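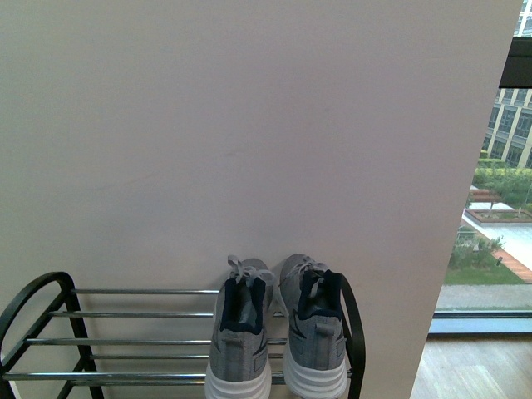

Week 4 of our evening course on looking after a home is given over to the entrance, and to shoes in particular, because shoes are where most people's good intentions about the hallway come unstuck. I do hope you will bear with me if I linger on it (I have been told that I can talk about doormats for a very long time). Our starting point is the low metal rack with chrome bars, standing against a plain pale wall, with one pair of grey trainers set side by side at one end of it. It's the type I should like most of you to begin with. Two levels, open bars, nothing to close and nothing to dust inside, and the wall still showing between the bars so that a narrow hall doesn't feel any narrower. Keep it in mind as we go through the notes, and do scribble all over them!

What a rack is for

A rack is for the shoes you are wearing this week. I say this every year and every year somebody looks at me rather sadly, thinking of the boots and the sandals and the pair bought for a wedding. Those have a home too, and we shall come to it, but it isn't by the front door. If you live alone, 2 pairs each side of the weekend will do you nicely. In a family, give each person a stretch of bar and let them argue about it among themselves.

Katia Bortolotti, who took this session before me, used to have everyone bring in a tape measure and a pair of their own shoes. We still do the same. Measure the shoe at its longest, then the depth of the rack, then the space left for walking past with a bag of shopping on your arm. Please do the last part with the real bag. People are wonderfully hopeful about how wide they are.

Toes in or toes out

You will hear both, and warmly defended. With toes to the wall, as our grey pair has them, the heels are towards you and the shoes can be picked up with two fingers on your way out. With toes outward you see at once which pair is which, handy where several people take a similar size. Pick one way and keep to it for the whole rack. Tatsuya Hattori, on last year's course, turned all the shoes in his house round for a month and reported that his children noticed before he had finished his tea.

Open bars and damp shoes

Air gets underneath a shoe on open bars, and that is the great kindness of this sort of rack. Mud and grit get underneath as well, of course, and land on the floor. Slide a tray or a folded old towel below and shake it out when you do the bins. Wet shoes should have their insoles lifted and the laces loosened, with a bit of crumpled newspaper in the toes, changed once before bed. Keep them away from the radiator, however tempting it looks in February.

Narrow heels are a nuisance on bars, I'm afraid, and so are very small children's shoes, which tip through. A strip of stiff card laid across will hold them, or a shallow basket if you have one going spare.

The wall behind

Painted walls near shoes pick up scuffs. Leave a finger's width behind the rack if the hall allows. For marks, try a soft cloth and lukewarm water with a drop of washing-up liquid, working outward from the mark with hardly any pressure, and dry it straight after. Test a low corner first, as some matt paints go shiny when rubbed. Marina Stamatopoulos will bring painted boards for us to practise on, so wear sleeves you can push up.

Cleaning the rack itself

Take the shoes off, wipe the bars with a damp cloth, then a dry one, and do the ends last. Chrome shows every fingerprint and every drop, so the dry cloth matters more than anything you might buy in a bottle. While you are down there, check that any screws are snug and that it doesn't rock.

To do before next time

Bring your hall measurements and a rough sketch, plus a list of the shoes that live by your door at present. Try your rack with this week's shoes only, for four days, and jot down where the others ended up. We'll be doing coats and hooks, and Birdie Ruiz-Ortega has promised to bring her box of odd hangers.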